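The Basby Long-Channel Box, clear, with lid

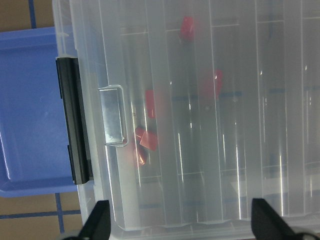 I've been selling storage for long enough to know that most people arrive at this page having already bought the wrong box at least once. I did it myself, three times, with three different boxes that all looked lovely in the shop and then sulked in a cupboard because nothing I owned would fit in them properly. So I'm going to go on a bit, and if you only want the measurements and the price of postage you can skip to the bottom.

The Basby is a see-through organiser with long straight channels instead of the usual grid of little squares. I started stocking it in February after a customer brought hers into the shop in Bresgate to ask whether we had another one, and I liked hers so much that I rang the supplier that same afternoon. It's a simple thing. Long dividers, a lid, a latch. I now have four at home and two under the counter, and the ones under the counter have been there through a whole stocktake without anyone swapping them for something else.

What it's good for

Small parts, mainly. Building blocks, beads, hair slides, fuses, picture hooks, those tiny bulbs for the fairy lights that you keep because one day you'll need one (you will, and it'll be the wrong voltage, but at least you'll have found it). The channels suit anything long and thin as well, so knitting needles up to the shorter lengths, paintbrushes, drill bits, crochet hooks, pencils. If you sort by colour it's a joy. One colour to a channel and you can tell at a glance which one you're running low on.

I use one for children's blocks and it's the box I'd point most families to. The big tub is still where most of them live, and I wouldn't try to fit a proper collection in here, you'd go mad. But for the fiddly small ones that sink to the bottom of the tub and are never seen again, a shallow box makes far more sense. Mine goes to my sister's, to the dentist, and on the train, and the same handful of red bricks has been to all of those places and come home again.

It's less good for anything deep. A ball of wool is too fat for it and a roll of parcel tape won't lie down in it. I've had people try it for sewing machine feet and be happy, and try it for cotton reels and be cross, so measure your reels first please!

The plastic

It's frosted a bit, which I should say plainly as the word "clear" on the label has caught a couple of people out. You can see colours and shapes through the lid perfectly well, and you'll know your red from your blue, but you won't be reading the number on a drill bit without opening it. I've come to prefer it. Glassy clear boxes show every scratch by the end of the first month and this milky finish hides them. If you do want the glassy sort, we have the Moncrieff further down the shop, and I'll come to that.

It does catch the light. Under a bright lamp the ridges of the dividers shine quite a lot, and on a craft table with a spotlight over it I turn mine a little so I'm not squinting at it. Daylight is no trouble.

The lid and the latch

The latch tab is clear plastic like the rest of it, with rounded corners, and it closes with a click you can hear across a room. It's firm when new. My thumb complained for the first week and then either the latch eased or my thumb toughened up. Small children may need a hand with it, which depending on the child could be the best thing about it.

Please do check that it has clicked. I carried one up the stairs half shut and spent the rest of the evening picking beads out of the carpet, and I'm still finding them with bare feet.

The dividers

These are fixed. I get asked this more than anything else, so once more for luck: the long dividers are fixed and you can't lift them out. If you need one wide section for something bulky then this box won't do it, and I'd much sooner you knew now than sent it back. The good side of fixed dividers is that they don't work loose, and small pieces don't creep underneath them from one channel to the next, which drove me up the wall with my last box. Things can still slide along the length of a channel if you tip the box on end, so carry it flat if you've put them in some sort of order.

The tray question

A shallow tray beside or under the box makes everything easier, and I'd buy one if you haven't got one already. You tip a channel out into it, pick through for what you want, and pour the rest back without chasing bits over the edge of the table. A raised rim is what matters, and rounded inside corners are a help too, as you can sweep the last few pieces out with a finger where square corners hang on to them. The Broltik tray is the one I keep in stock. It comes in blue and, when the supplier remembers, in yellow. I like the blue as nearly everything shows up against it, apart from blue blocks, obviously.

You don't need one for each box. One tray between all four of mine has been plenty, and it doubles as the place where stray bits get dropped during the week until I can face sorting them.

Cleaning

Warm water, washing-up liquid, a soft cloth. An old toothbrush gets down the sides of the channels, where fluff and glitter collect. Stand it open to dry and leave it longer than you think, as the water sits in the bottom of the channels and won't shift by itself. I don't put mine in the dishwasher and I'd ask you not to either. A customer did and the lid came out with a bend in it like a crisp, and that one I couldn't replace for free, though I did feel bad.

Don't use anything scratchy. Sticky labels peel off fine in the first few weeks, but leave them a year and they cling on. A dab of cooking oil on kitchen paper will get the gum off.

Basby or Moncrieff?

The Moncrieff is the glassy one with lift-out dividers and it costs more. If your bits are all sorts of sizes, or you change your mind a lot about what goes where (I do, I reorganise when I'm meant to be doing the accounts), it may be worth the extra. It's deeper too, so it takes up more of the shelf. The Basby is the one I'd pick for small things that are all much of a muchness, and for carrying about. I've dropped both. The Basby bounced and the Moncrieff lost a corner, but that was one drop each onto a stone floor, so make of it what you like.

A few bits people have asked

Does it stack? Yes, the lid is flat enough. I go four high on a shelf, any more and the pile starts to wander when you pull one from the middle.

Is it airtight? No. Fine for blocks and buttons, no use for food or seeds you're hoping to keep dry.

Will it take fishing tackle? I've sold it for that and had no grumbles, but soft lures can react with some plastics so keep those in their packets.

Can I get a spare lid? Sorry, no. The lid is joined on and the supplier doesn't do parts. I have asked, more than once.

Is it suitable for little ones? The box itself is sturdy, but it's made for holding small parts and small parts aren't for under threes. Keep it up high.

The details

Length: 33 cm
Finish: clear, frosted
Dividers: long, fixed
Lid: attached, with latch tab
Sold: singly or as a set of 2
Tray: not included, see the Broltik tray
Contents: the box comes empty

Postage and returns

Orders go out from Bresgate within 2 working days and I pack them myself, with far too much paper. You've got 90 days to send it back if it isn't right for you, which is longer than most as I know perfectly well that boxes sit in the hall for a month before anybody fills them. Give it a wipe and take your beads out first. If it arrives cracked, send me a quick picture and I'll post another, no need to return the broken one.

Collection from the shop is free, ring the bell if the door's shut as I'm probably in the stockroom. The Broltik tray in yellow is out of stock at the moment and I don't have a date for it yet.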